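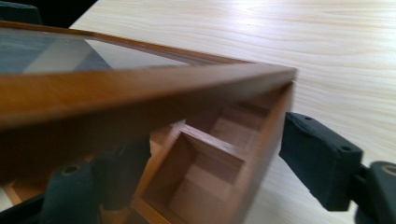 Subject: Re: Loan of display cases for the July study day
From: Kyrylo Zakharchenko
To: Members' list, Vandisport Local History Society

Dear members,

I write in reply to the enquiry quoted at the foot of this message. The rules on the loan of display cases were revised this spring, and the following arrangements now apply.

Glass-lidded wooden boxes may be borrowed for any meeting held under the Society's name. Requests should reach the office 11 days before the meeting. Each member may borrow two boxes at a time. Larger cases remain at the Stelard Reading Room and may be used only on the premises.

Coins, badges and medals may be shown without further permission. Letters, ration books and other papers must first be seen by the archive desk, which will advise on light and handling. Original photographs from the Zako bequest are not available for loan. Copies may be ordered in the usual way, quoting the album and page.

Borrowers are asked to sign the loan book on collection and again on return. Labels should be fixed with pins or thread. Adhesive tape is not permitted on wood or glass.

The study day will open at 10 a.m. and there are places for 77 members. Those bringing material should use the side entrance.

Yours faithfully,
Kyrylo Zakharchenko
Collections Secretary

> Dear Secretary,
> I should like to show my grandfather's ferry badges in July.
> Are the small cases still lent out, and may I include
> two of his letters to the Sirko shipping office?
> With thanks,
> A member, east branch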